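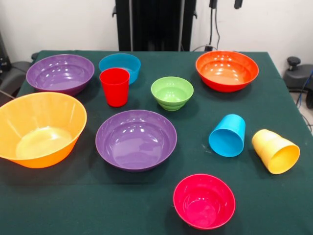 Clemthorpe Community Supper Group
Minutes, October meeting
Wednesday, 7 p.m., Latum Hall

Chair: Rocío Lorente
Notes: Witold Szczepańska

1. Last month's minutes
Approved with one fix: the flour came from Carretero, and they deserve the thanks!

2. Harvest supper
What a night. Every seat was taken and we raised $3,246 for the new oven — our best supper so far. Rocío read out two thank-you cards, and both asked for the squash soup recipe. Witold will type it up and pin it by the door.

3. Oven
Stekum sent a quote and can install before the holidays. Three of us have seen the same model running at the school and loved it. Agreed to go ahead. Rocío will sign and ask if they can haul the old one away.

4. Kids' table
Lots of happy talk on this one. Bright plastic bowls and cups on a green cloth, plain food, and parents close enough to help. We'll keep it for the winter supper and put it nearer the kitchen.
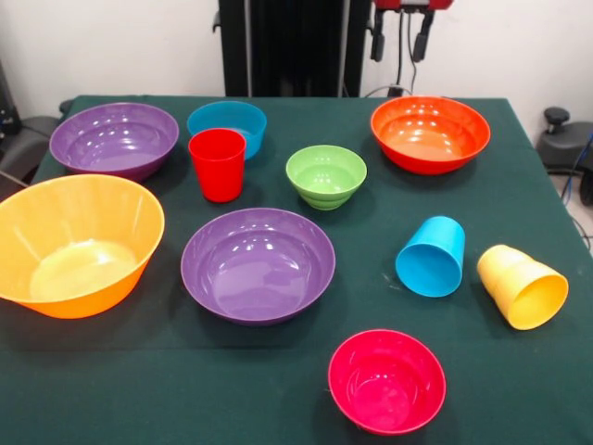

5. Winter menu
Bean chili, cornbread, and baked apples. Witold wants to try a second chili with no heat in it, and everyone liked the idea. Nine people have offered to bake. Please tell Rocío which pan size you have, as last year's cornbread came out in every thickness there is.

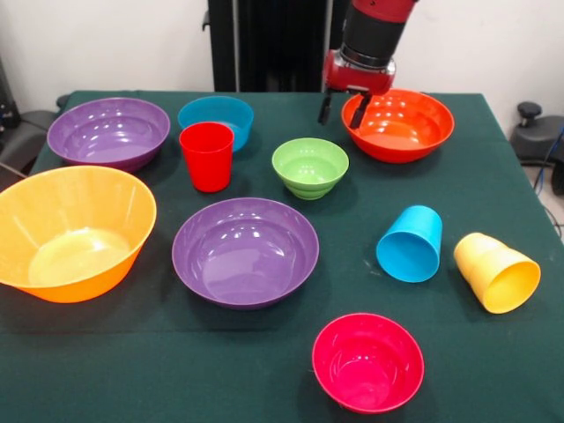

Bowls and cups on the green cloth.

6. Other business
Parking: use the side lot, the front is being repaved.
Lost and found: one gray scarf, one pie dish with a lid.

Closed at 8:20 p.m. Next meeting same time, same room. Bring recipes!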